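3.2 桌面清理任务的数据采集

桌面清理任务要求操作者将散置于桌布上的食品包装与包装残余逐件夹起，移至桌旁垃圾桶上方后释放。与刚性物体的抓放相比，该任务的难点在于目标形态不固定：软袋、糖纸和泡沫网套在夹持后会发生折叠或扭转，物体坐标系难以稳定定义。为此，本文不标注物体位姿，仅记录末端六自由度轨迹、夹爪开合宽度及腕部视角图像，三路信号按图像时间戳对齐。

采集在Terkside住宅环境子集中进行，采用手持夹爪，由操作者直接握持完成动作，不经遥操作链路。全部680条轨迹按动作语义切分为接近、夹持、转移、释放四个阶段，切分点由夹爪宽度的一阶差分给出初值，再经人工复核。复核由两名标注者独立完成，分歧超过6帧的片段重新标注，最终切分一致率为97%。

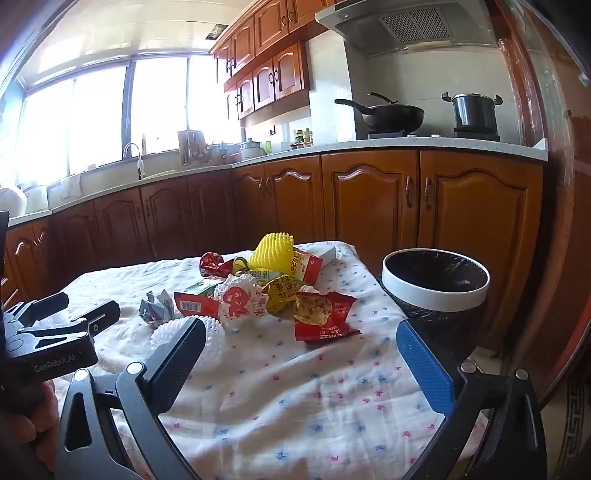
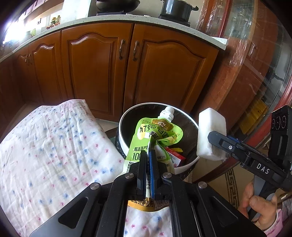
图4 住宅厨房中桌面清理任务的腕部视角图像。上：夹爪张开，朝向桌面上堆放的包装物；下：夹爪夹持软包装袋，位于垃圾桶上方。

阶段切分后，对转移段与释放段作不同处理。转移段轨迹冗余度较高，按弧长等距重采样；释放段持续时间短，保留原始帧率，并在损失函数中赋予较大权重。预实验中，若对两段统一降采样，策略容易在到达桶口之前提前张开夹爪，薄壁包装的失败比例上升尤为明显。

夹持阶段的另一问题是遮挡。腕部相机距指尖较近，目标进入两指之间后，其大部分轮廓可能被手指及连杆遮住，单帧图像不足以判断夹持是否成立。本文将夹爪宽度序列与图像特征在时间维上拼接，窗口长度取20帧，由Julel编码器输出夹持状态的隐变量，供后续动作头使用。该隐变量不设显式监督，仅通过动作预测误差反向传播更新。

需要指出，堆叠场景下的抓取顺序并不唯一。不同操作者对同一堆物体的处理次序差异较大，有人先取上层轻质包装，有人由近及远依次清理。若直接回归动作均值，策略会在两个候选目标之间停留。因此动作头采用条件扩散形式，以保留多峰分布，其结构与训练设置沿用Güneş与Kurian的实现，仅将动作块长度改为与上述观测窗口一致。与Kamel基线的对比结果见4.1节。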